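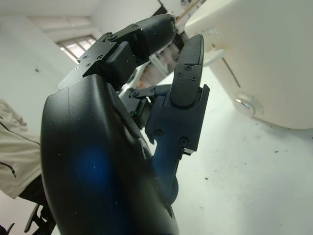

图片提供：Kaj Egilsson

4　烤面包机周边的桌面秩序

4.1　范围与材料

早餐研究的文献大多对面包入口之后的事情感兴趣，对面包入槽之前的那几十厘米桌面则相当冷淡。本节只讨论这几十厘米：面包片从哪里拿起，经过什么，落到什么地方，以及旁边的托盘究竟算容器、算盘子，还是算一块有边的桌子。材料来自Mingate公寓楼的16户住家，共得到1011条早餐记录，每条对应一次从取出面包到离开桌子的过程。其中426条含有托盘或功能相近的器物，构成以下分析的主体。其余记录里，面包从包装袋直接进入烤面包机，过程干净利落，可供讨论的内容也就不多。

编码工作由Bjartur Zoëga与笔者分头完成，分歧主要集中在“放下”与“搁一下”的区别上。Zoëga主张凡是离手即为放下；笔者认为面包片一半在托盘里、一半搭在托盘边沿上，主人又始终看着它，只能算搁一下。双方为此交换了比本节更长的信件，最后采用折中办法：离手时间足够完成另一个动作的，记为放下。读者若觉得这条标准不够严密，我们的感受相同。

4.2　托盘的位置

住户在初次访谈中都说托盘“随便放”。记录显示他们随便得很有规律。惯用右手的人多把托盘放在烤面包机右侧，与机身只隔很窄的一条空当，而且很少摆正。托盘与桌沿成一个小角度，这个角度在同一户人家中相当稳定，即使托盘刚从水槽边拿回来也是如此。一位住户坚持说自己每次都把它摆得与桌边平行，在看过自家一个星期的俯视草图之后，她改口说桌子可能有点歪。

斜放有它的好处。托盘的一角朝向使用者，手从下方伸过来时，先碰到的是前面那道低边，手指可以顺着边沿找到面包，不必低头。带凸边、圆角的浅托盘在这一点上优于平板：平板上的面包片紧贴表面，要先推到板外才捏得起来；浅托盘的边沿则把面包的一端垫高，留下一条缝。住户不会这样描述，他们的说法是“这个好拿”。

颜色也起作用，虽然我们起初并不打算研究颜色。白桌面上放一台米白色的烤面包机，再放一片颜色很浅的面包，三者之间的对比弱得足以让尚未喝咖啡的人犹豫。一只蓝绿色的托盘在这种桌上承担了相当多的导航工作。Petridis牌托盘的拥有者在问卷里解释选购理由时写的是“打折”，我们没有理由怀疑她，只是注意到她家的面包片极少被遗忘在托盘以外的地方。 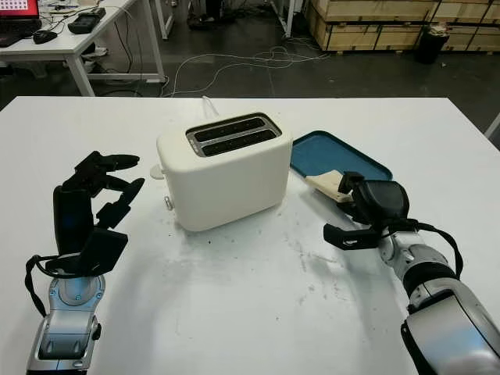 与托盘相比，面包片被拿起的部位更难归纳。面包是软的，捏得太靠里会留下印子，捏得太靠边又容易垂下去，进槽时先碰到槽口的一侧。住户里最常见的做法是捏住短边的一端，让另一端仍搭在托盘前沿上，停一下，再整片提起。我们把这一停顿称为“借边”。借边的时间极短，多数人否认自己有这个习惯，Egilsson先生在接受追问时还当场示范了一次没有借边的取法，面包掉在桌上。他把它捡起来，吹了一下，仍然放进了烤面包机。该条记录按规程保留。

4.3　两条槽与一片面包

双槽烤面包机向只吃一片面包的人提出了一个它自己并不回答的问题。在只烤一片的记录中，住户对槽的选择高度固定，理由却各不相同：有人认为靠外的槽热得均匀，有人认为靠里的槽不会烫到手，有人说他的母亲一直用那一条。我们请他们换一条槽使用，两天后全部恢复原状。没有人能凭成品分辨面包出自哪条槽，这个结果告知住户后，未引起任何行为上的变化。

双槽并用时，次序问题随之而来。第一片放进去之后，面包与机身的相对位置已经变了：手要越过一条被占用的槽，去够另一条空着的。托盘在右而先填左槽的住户，第二次的路径较短；先填右槽的住户则要从第一片面包上方经过，偶尔用袖口碰到它。按理说人们应当很快学会前一种次序。记录中两种次序并存，而且每一户都认为自己的那种是显而易见的。

至于控制部件，住户的态度接近于信仰。压杆尚有明确的反馈，压下去就是压下去了。旋钮则不然。Pristham街角那家旧货店卖出的几台机器，刻度早已磨平，主人凭“大概朝着窗户”来设定焦度，搬家后焦度失控，过了一段时间才重新校准到冰箱的方向。我们原想测定各户旋钮的真实角度，Zoëga指出真实角度对面包有意义，对住户没有，于是作罢。

4.4　桌面痕迹

本研究原计划以碎屑分布推断取放路径，这一设想在纸面上十分优美。为此我们在桌上划定了边长200毫米的取样格，每天早餐后拍照、清扫、再拍照。问题出在“清扫”一步。白色桌面上总有一些灰色的淡痕和零星的深色小点，它们分布在烤面包机前方最引人遐想的位置，看上去很像碎屑，擦拭之后却有相当一部分留在原处。换用Gastix清洁剂，情形略有改善，桌面的光泽也略有改变，住户对后一点意见较大。

我们因此不再把可见斑点当作碎屑计数，只采用可以用软刷收集并称重的部分。数量少得令人谦逊。能够肯定的只有一点：碎屑集中在托盘与机身之间的那条窄空当里，而这条空当恰好是抹布最不愿意去的地方。托盘内部也有积存，住户倒掉它们的频率与他们在问卷中所报的频率之间，存在一段礼貌的距离。

图3给出这类布置中两件器物的相对位置。机身居中，托盘紧邻其右，细电源线从机身后方引向桌子远端，前方留出大片空白。这块空白在访谈中常被称为“没用的地方”，住户放盘子、放刀、放胳膊肘，用的都是它。
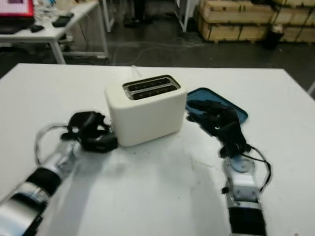 图3　白色桌面上的双槽烤面包机与右侧带凸边的蓝绿色托盘。

4.5　电源线与后方区域

电源线决定了烤面包机能走多远，进而决定了早餐能走多远。线从机身后方引出的机器，前方干净，后方则成为一处长期无人过问的地带。住户很少把机器转过来，多数人在访谈中也说不清自家的线究竟从左边还是从右边绕到插座。插座的位置固定，线的长度固定，机器于是停在二者允许的范围内，托盘跟着机器，椅子跟着托盘。有一户把餐桌移开半步之后，连续几天在原来的位置找面包刀。

线较短的人家会把机器推到桌子后沿，取放面包时手臂需要伸直，借边的停顿也随之变长。线较长的人家理论上拥有更多自由，多余的线却要有去处，一般是盘成一团压在机器背后，结果机器仍然不便移动。我们测量了可用线长与机器实际位移的关系，两者几乎无关，这使本小节比计划中短了许多。

4.6　对编码的修正

根据以上结果，我们对第3节的编码表作了两处改动。其一，托盘不再归入“容器”，另立一类，称为“中转面”，凡面包片停留后又被取走的有边平面均归此类，包括一户人家所用的烤箱附件和另一户人家的杂志。其二，“借边”作为独立动作记录，起点为手指合拢，终点为面包离开边沿。改动之后，426条记录全部重新编码，两位编码者的一致程度有所提高，关于杂志的那几条除外。Zoëga认为杂志没有边。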